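Speaker notes: House rules for hand-held gripper work
Sebastião Rezende, Friday session, 14 minutes plus questions

Slide 1. Start without the history. Most people in the room have read the Keslow draft. Say which version we mean: section 2, table setup and handling. Skip section 1 unless asked.

Slide 2. Table setup. Rule as written: only the task objects on the work surface, cables hanging clear of the jaws, floor walkway open. Point to the two cables on the slide and ask where people route theirs. Give them a minute. 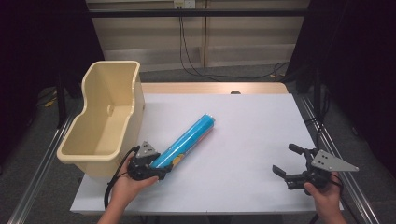

Photo: Solange Lebrun

Tub over the table edge. Draft says containers should sit fully on the surface. Vever wanted "should" changed to "must." I voted for must. Le Goff voted against, and their reason is in the handout.

One gripper closed, one open. The rule for two-handed work is that the idle gripper stays open and in view until it's needed. Read the sentence out loud, it's short.

Slide 3. Numbers. We checked 88 sessions at Kostesex against the draft. 39 had at least one departure from section 2. Cable routing was the most common. Don't read the whole table, it's on the back page.

Slide 4. Grip point. For long round objects: take hold at the middle unless the task sheet says otherwise. If it has to be an end grip, write that down before you start.

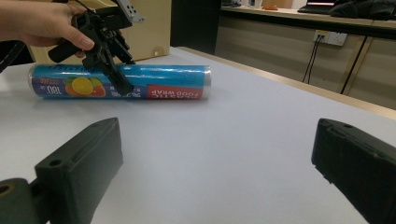
Gripper closed around the middle of a roll of plastic food wrap.

Packaging with print on it: the draft asks for the product type in the log, spelled the same way every time. We had "film," "wrap" and "cling" for one item. Pick one.

Slide 5. What's still open. Screws and mounting plates: check before each session or once a day? Comments close in September. Send them to Solange, and give the paragraph number.

If there's time, go back to slide 3 and take questions there.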